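Fry counts and hatching in home-bred cichlids

We were delighted by how well the Iddale pairs settled. Of 1,309 eggs laid in November, most hatched within days, and the fry took powdered food eagerly! 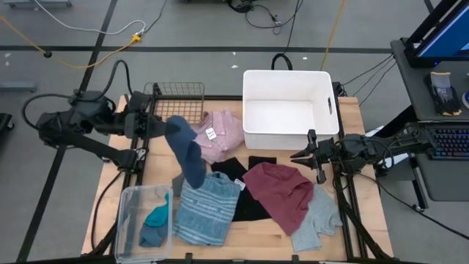
Erzsébet Medve and Benedek Bakos

Pairs kept in soft water at Alness spawned again after 19 days, a lovely surprise to us both.

Figure 1. Folded and piled garments on a wooden tabletop.

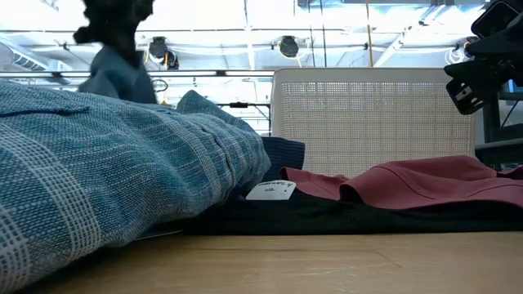 Fish Breeding

Young females guarded their eggs closely, even with 100 fry already swimming nearby. We would love to see this tried in larger tanks.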